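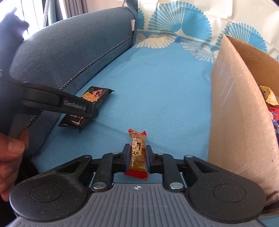 Sigrún Hallgrímsson sorts snacks for Midlow, a mail-order box service that packs single-portion confectionery and crackers for office break rooms. The list currently holds 2,207 items. Her work is done before anything reaches the packing line: she lays the samples out on soft furniture, handles each one and assigns it a position in the box.

"A hard table tells you very little," she says. "On a cushion the packet settles the way it will settle against other packets."

Her first division is by wrapper. Pieces with a crimp at each end, such as a nougat bar marked 牛轧糖 in red and gold, are entered as short and stiff. They can stand upright in a corner. Flat bags are entered as soft and go in last.

"The crimp is the part that gets damaged," Hallgrímsson says. "The candy itself will take a good deal of pressure. I look at the ends first, then the center seam if there is one."

The Gendholm depot, where she trained, sorted by weight alone. She kept that method until February, when the box was made shallower by 8 millimeters and the long packets no longer lay flat under the lid. The current sheet lists length first, then stiffness, then weight.

Crackers take up most of her time. The contents are brittle, and the packet is often longer than anything else in the order. 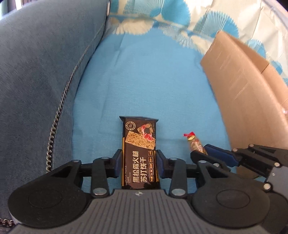
Issue 42

The black truffle ham soda cracker is one she uses when training new sorters. It has a long, dark brown wrapper, and the seal at the top flares wider than the body. Hallgrímsson measures at the seal.

"People measure the body and then wonder why it won't go in," she says. "The widest point is the number that goes on the sheet."

She also records which way the print runs. On the cracker packet the large lettering is set sideways along the wrapper, so it reads correctly only when the packet is turned lengthwise. Midlow places such items along the long wall of the box, lettering toward the customer.

Abdel Rahman, the packing supervisor at the Jorkberg site, asked for that rule. His packers handle almost 40 boxes an hour and had been turning the long packets by guesswork.

"He wanted one direction for everything," Hallgrímsson says. "I gave him two, long wall and short wall. Anything that fits neither goes back on my pile."

The pile was down to a single tray of rice cakes when we spoke. She expects to have them measured before the next box goes out.

Last updated: May 2021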